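Woven placemats curling at the edge and holding crumbs - wash, press or replace?
Posted in Table & Kitchen, May, by Pukonetti
131 views

I have round off-white placemats with a ribbed weave, 15 inches across. After a few months the rims lift and crumbs lodge between the ribs. Wiping pushes the crumbs deeper. The label is gone, so I do not know the fiber. Is there a cleaning method that is safe for both cotton and paper cord? 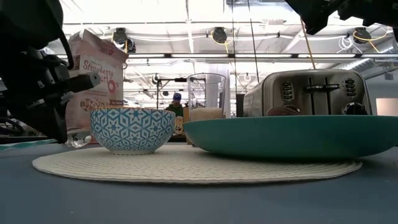
Breakfast is the main source of crumbs. Toast does more damage than cereal. I set two pieces per mat, a bowl on the left and a wide plate on the right, and the teal plate takes up most of its side, so any crumb that misses it lands in the weave. I would prefer to keep the round shape.

Dita
Identify the fiber first. Put one drop of water on the underside and wait 8 minutes. Paper cord darkens and goes soft. Cotton absorbs the drop and stays firm. Polypropylene lets it bead.

Cotton: shake, vacuum with the brush head, hand wash in cool water, dry flat under a towel with a cutting board on top. Paper: vacuum only, then press dry under books overnight. Do not iron polypropylene.

For the crumbs, keep the toast plate partly off the mat and put only the drinking glass or tumbler fully on it.
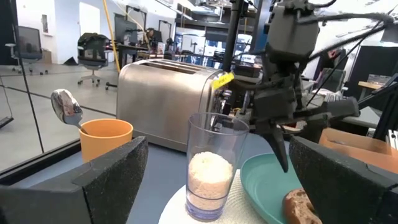 Tumbler on the mat, toast plate half on.

Curling usually starts where the mat is stored on its edge. Store flat.

Ateş
I just flip mine over every week. Works ok

Prikach
Dita's drop test is correct, but test near the rim. On some mats the center is a different cord. A soft toothbrush run along the ribs, never across them, lifts what the vacuum leaves.

Comments (2)
Pukonetti: Drop stayed firm, so cotton. Washing one tonight.
Ateş: flipping still faster

169 found this helpful - 8 shares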